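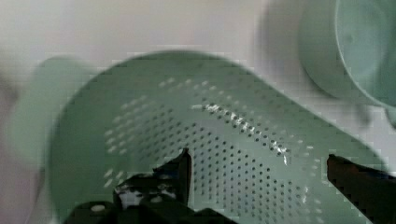

A green plastic colander, seen from the robot's end of things. The dark shapes at the bottom are its two fingers.

HOW DO YOU BUY A ROBOT?
Big questions for small scientists
By Lieselotte Vogler

Say you want a robot for your school. Not a toy one. One with an arm, that picks things up and puts them down.

Easy, you think. Go to the shop, pay the money, carry it home.

Nope. Buying a robot is more like getting a pet. You need to know what it's for, where it'll live, what it eats (electricity!) and who looks after it in the holidays. And it costs more than you think. Always. Even when you think it costs more than you think.

We asked some people who do this for a job. Grab a pencil, there's a bit of adding up.

FIRST QUESTION: WHAT IS IT FOR?

Sunee Rungrueang plans equipment for a school kitchen in Skaltberg. Pots, ovens, big fridges. Last September her boss told her to find out about a robot for the washing up corner.

"I wrote ROBOT at the top of the page and then just sat there," she told us. "What do you want it to do? Lift? Stack? Wash? Those are all different jobs."

So she crossed out ROBOT and wrote this:

Pick up a clean colander. Put it on the shelf. Do it again.

Much better. Now you can go and ask somebody if they sell one of those.

Try it yourself. Think of a job at home. Feeding the cat. Picking up socks. Now write it in tiny steps, as if the person reading has never seen a cat. Or a sock. It takes ages!

WHY A COLANDER?

Because it's awkward. A colander is a bowl full of holes, for draining pasta and peas and things. Have a look at the photo. Rows and rows of little holes, and a shiny streak where the light bounces off the plastic.

You and me, we see a colander. Done. A robot with a camera gets a picture made of millions of coloured dots and has to work out what's what. Which bit is the edge? Is that white streak part of the bowl or just light? Where does the green one stop and the other green one behind it start?

Then it needs to grab it. Look how the fingers are, one on the left, one over on the right, with the wall of the bowl between them. Two fingers can pinch the wall of a bowl. Squeeze too softly and a bowl slips. Squeeze too hard and thin plastic bends, or cracks.

So if your job has bowls in it, you test with bowls. Don't buy a robot because it was brilliant at picking up wooden blocks. You're not buying it for blocks.

SECOND QUESTION: WHICH BITS DO YOU NEED?

A robot arm often comes in pieces, and each piece has its own price. Lots of people get caught out by this one.

The arm. Has joints, like your shoulder, elbow and wrist. Short arms cost less, but can't reach the top shelf.

The gripper. This is the hand. Often sold seperately! An arm with no gripper can wave at you and not much else.

The camera. So it can see. Some go on the wall, some go on a stand, some ride along near the wrist so the robot gets a close-up of whatever it's about to grab. The photo at the top was taken by that sort, a small one. That's why the colander is nearly all you can see.

The computer. Tells the arm what to do.

The table. Heavy, and bolted down or it'll wobble. If the table wobbles the arm misses.

The stop button. Big and easy to hit. Not optional. Never ever leave this off your list to save money.

Arm, gripper, camera, computer, table, button. Forget one and you've got a very expensive coat stand.

THIRD QUESTION: WILL IT FIT?

Get a tape measure. Measure the robot, yes, but also measure how far it can REACH, because nobody should be standing in that space while it's moving.

Stand up. Hold one arm straight out and turn slowly in a circle. That circle is your reach. Knocked anything over? Then the room's too small for you to be a robot in.

Boonsong Limsakul fits machines into buildings. Factories, bakeries, one time a library. He takes a roll of tape and marks the whole circle on the floor before anybody pays for anything. Then he asks people to do their normal work for the day and watches who walks over the line.

"Everyone," he says. "Everyone walks over the line."

Then he measures the door. He once saw a machine sit in a car park for 18 days. It didn't fit through the door, and the builders who could make the door bigger were on another job. It rained a lot too.

Measure the door.

FOURTH QUESTION: HOW MUCH?

OK, sums.

People who buy equipment talk about two kinds of money. There's money you pay once, and money you keep on paying.

Pay once: the arm, the gripper, the table, getting it delivered, someone to set it up.

Keep paying: electricity, new parts, check-ups, and lessons for the people who use it. A new person starts, they need lessons too.

Let's do a pretend one, with small numbers so it fits on your page. We'll use pounds. Real kitchen robots cost a great deal more than this, we've shrunk it.

Robot kit, paid once: 679 pounds.
Looking after it, every year: 200 pounds.

How much after one year? 679 add 200. That's 879.

After two years? Add another 200. That's 1,079.

After three years? 1,279.

See what's happened. The price on the box was 679. Three years later you have spent nearly twice that. The robot hasn't got any bigger. You've been paying for it all along, in dribs and drabs.

Now your turn. Another kit costs 879 pounds, so more to start with, but only 20 pounds a year to look after. Work out three years. Which one's cheaper in the end? (Answer at the bottom, no peeking.)

When you make a plan for money like this it's called a budget. A good budget has a line at the end for surprises. Grown-ups call it contingency. Say con-TIN-jen-see. It just means "something will go wrong and we don't know what yet".

FIFTH QUESTION: CAN WE TRY IT FIRST?

Yes! Ask. Always ask.

Ruben Michiels sells grippers for a company called Nivumico, and he gets sent all sorts in the post. Customers send him the things they want picked up. Jars, shoes, a box of lightbulbs, a rubber duck. His team tries them and sends back a film, so the customer can decide.

His advice is to send your WORST thing. The slippery one. The bendy one. The one with the handle that sticks out funny. People post him their nicest, neatest box and the gripper does it perfectly and then they take it home and try it on the bendy one.

We asked him what he says when a gripper can't do the job.

"I say it can't do the job." Then he has to tell them about somebody else's gripper, which he's not so keen on.

Some questions to ask when you go and look at a robot:

Can it pick up our things, not just yours?
How many times did it drop one?
What happens if the lights are off? Or the sun's right in the window?
Who do we ring when it's stuck?
How long till they come?
Can we still buy parts for it when I'm in secondary school?

The drop one is good. Watch their faces.

SIXTH QUESTION: DO WE NEED ONE AT ALL?

Funny thing to put in a page about buying robots. But proper planners ask it every time.

Sombat Petchrat runs a workshop called Petchrat, same as his name, it was his grandad's. They mend kitchen machines. He thought about a robot arm for sorting parts into trays. Did the whole budget, measured the door, everything. Then somebody tried putting coloured stickers on the trays so they could find stuff quicker. Cost next to nothing. The sorting got so quick there wasn't much left for a robot to do.

So no robot. He's kept the budget in a drawer for when they get busier. It's got a coffee ring on it.

And Sunee? Still deciding. She has two kits on her list, one is called Citum and the other one she won't tell us until she's asked about the price again. The Citum has the longer reach. The other one comes with the table.

WORDS TO KNOW

Budget: a plan for how you'll spend money.
Contingency: money kept back for surprises.
Gripper: the hand on a robot arm. Can be two fingers, more fingers, or a sucker like an octopus has.
Quote: not the thing in a book. It's when a company writes down the price they'd charge you. Get more than one.
Reach: how far the arm can stretch.
Spare part: a bit you keep ready for when the old bit breaks.

HAVE A GO: BE THE GRIPPER

You need a plastic bowl or colander, a friend, and a scarf for a blindfold. Clear the floor first.

Use only your thumb and one finger on one hand. Those are your gripper fingers, nothing else allowed.
Put the blindfold on. Your friend is the camera. They can only say left, right, up, down, open, close.
Pick up the bowl and move it to the other side of the table.
Swap over.

Harder than you thoght? Now try it with two bowls the same colour, one behind the other, and your friend squinting.

Write down how many times you drop it. If you were for sale, would you buy you?

ANSWER TO THE SUM

879 to start. Three years at 20 pounds is 60. So 939 altogether. The first kit was 1,279. The one that looked dearer is cheaper by 340 pounds after three years.

After one year though? 899 against 879. So the first one is still winning then, by 20 pounds. Depends how long you're keeping it.

Page written March 2020. Next time: how do you post a submarine?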